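Suche Suchbegriff eingeben Suchen

Häufige Fragen: Kann ein Roboter schon im Haushalt helfen?

Wir bekommen bei Sisska viele Zuschriften zu diesem Thema, und die meisten Fragen wiederholen sich. Ich habe sie deshalb gesammelt und beantworte sie so, wie ich es auch am Telefon tue.

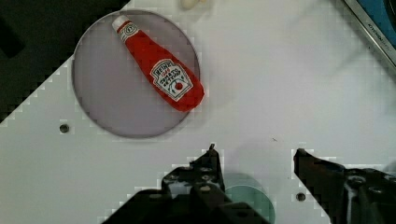 Vorab möchte ich sagen, dass ich kein Verkäufer bin. Ich arbeite in der Werkstatt und sehe jeden Tag, was klappt und was leider noch nicht klappt.

Kann ein Roboter den Tisch abräumen?
Teilweise ja. Wenn die Gegenstände einzeln stehen und genug Platz um sie herum ist, dann geht es meistens gut. Schwieriger wird es mit gestapelten Tellern, mit Besteck, das flach auf dem Tisch liegt, und mit Gläsern. Ein ganzer Tisch nach einem Familienessen ist für die heutigen Geräte noch zu viel.

Warum wird mit Spielzeug und Stofftieren geübt und nicht mit echten Lebensmitteln?
Ein Gegenstand aus Stoff geht nicht kaputt, wenn der Greifer zu fest zudrückt, und man muss danach nichts aufwischen. Für die ersten Versuche ist das sehr praktisch. Man darf aber nicht vergessen, dass eine volle Flasche aus Glas ein anderes Gewicht hat und sich nicht eindrücken lässt. Wer nur mit weichen Sachen übt, weiß über die echte Küche noch wenig.

Was ist schwieriger, das Greifen oder das Ablegen?
Diese Frage gefällt mir, weil fast alle auf das Greifen tippen. Nach meiner Erfahrung macht das Ablegen mindestens so viele Probleme. Eine Flasche auf einen Teller zu legen, ohne dass sie wegrollt oder der Teller sich verschiebt, verlangt eine ruhige Bewegung und den richtigen Moment zum Öffnen der Finger.

Reichen zwei Finger?
Für viele Aufgaben reichen sie. Mein Kollege Leszek Krajewska hat im Februar eine Liste mit 24 einfachen Küchenarbeiten gemacht, und bei 20 davon sind wir der Meinung, dass 2 Finger genügen. Zu den übrigen gehören das Schälen und das Zubinden einer Mülltüte.

Wie viele Versuche braucht eine Maschine, bis sie etwas lernt?
Das hängt sehr von der Aufgabe ab. Bei dem Projekt Wokwood wurden für das Ein- und Ausräumen einer kleinen Spielküche 3.241 Versuche aufgezeichnet. Trotzdem musste man neu anfangen zu korrigieren, als der Tisch an ein anderes Fenster gestellt wurde und das Licht von der Seite kam.

Sieht der Roboter alles, was auf dem Tisch liegt?
Nein. Eine Kamera am Handgelenk sieht sehr genau, was vor den Fingern liegt, aber was daneben steht, sieht sie oft nur halb oder gar nicht. Eine zweite Kamera von oben hilft. Sie muss dann aber fest montiert sein, und nicht jeder möchte das in seiner Küche haben.

Wie sieht es in der Werkhalle aus?
Dort ist man weiter. Bei der Firma Kalinowski werden gleiche Teile aus gleichen Kisten genommen, und der Boden bleibt frei. Duván Rivadeneyra betreut dort die Anlage und sagt mir immer, dass seine Arbeit zur Hälfte aus Aufräumen besteht. Sobald eine Kiste schräg steht, bleibt die Maschine stehen und wartet auf ihn.

Ist so ein Gerät für Kinder und Haustiere gefährlich?
Ein kleiner Arm hat nicht viel Kraft, doch er kann einen Finger einklemmen. Bitte lassen Sie ihn nicht ohne Aufsicht laufen, auch nicht für kurze Zeit.

Soll ich jetzt schon einen kaufen?
Wenn Sie Freude am Basteln haben, gerne. Wenn Sie weniger Hausarbeit haben möchten, würde ich noch warten und das Geld lieber in eine gute Spülmaschine stecken. Den Tischarm von Trurnness verleihen wir auch, damit Sie ihn zu Hause ausprobieren können. Einen Termin zum Abholen vereinbaren Sie bitte telefonisch, am besten vormittags.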